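About Grevell 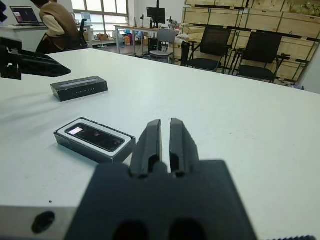
The white table.

Grevell is a small charity that works with farming families in the dry country north of Kermani. We lend goats, store grain and dig the occasional well, in that order of competence.

We began with 2 goats and a borrowed lorry. The goats did well. The lorry is still in Dukby, where it stopped one Saturday, and we understand hens live in it. Since then we have grown to support 2879 households in 107 villages, most of which had perfectly sensible ideas about what they needed before we arrived and were kind enough to repeat them slowly.

How the goats work

A family borrows a pregnant female and keeps her. When the first kid is weaned it goes to a neighbour, chosen at a village meeting that we are welcome to attend and not encouraged to speak at. Milk, manure and any later kids belong to the household. Vaccinations are paid for by us for the first year, after which the village animal health worker charges a small fee and usually gets it.

The grain store

Fasex is our sorghum and millet store. Farmers bring in sacks after the harvest, when prices are poor, and take them out again in the hungry months before the next one. The building holds 700 sacks. Our first store held rather fewer, along with a great many weevils, and we have since learned to listen to people who know about roofs.

Where the money goes

Mostly on animals, vaccines, sacks and diesel. Our office is two rooms above a shoe repairer, and the heating is a matter of opinion. Accounts go out to supporters every June – they are short, and the print is large enough to read.

Things we don't do

We don't send visitors to paint schools. We don't accept second-hand coats for a place where it is 40 degrees in the shade. We are always glad of regular gifts, however small, and of anyone who can repair a water pump or explain one over the telephone.

To give, or to ask about our work, please use the contact page. We answer letters too, though more slowly.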